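Trilham Makers Forum > Home builds > Two-arm robot, left hand closes too early

kasprzak_61
Hello all. I am building a two-arm robot at home since July and I have a problem with the left hand. When it comes near a slipper, the fingers begin to close before they are in the right place. The right hand with the same code is fine. The finger drivers are Caltent, the 500 version. What should I check first?

zatwood
Check the cable first. If the loop at the shoulder is too short, it pulls when the arm goes up and you get noise on the signal. I lost two evenings on this once.

kasprzak_61
Thank you. The loop has enough slack, I measured it with the arm fully up.

mill_lane
I don't agree that it is the cable. Noise gives you shaking fingers, and yours close smoothly. I would look at the closing distance in your settings. What is the number?

kasprzak_61
It is 40 mm for both hands.

zatwood
Same number does not mean same distance. Did you calibrate the left wrist after you mounted it? And I still would swap the cables, it costs five minutes.

kasprzak_61
I calibrated only the right one, I must admit. I put the left hand over the shoe rack again to look at the thumb.
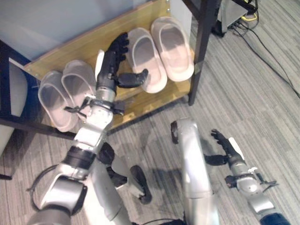

mill_lane
Can I calibrate one wrist without doing the whole arm again?

zatwood
Run the wrist routine alone and save it under the same arm profile; the shoulder and elbow values stay as they are.

mill_lane
Good to know, I always did everything from zero. For the thumb I would still make the closing distance smaller.

kasprzak_61
I will do the calibration first and touch the distance only after. The cable swap I leave for the end, sorry zatwood.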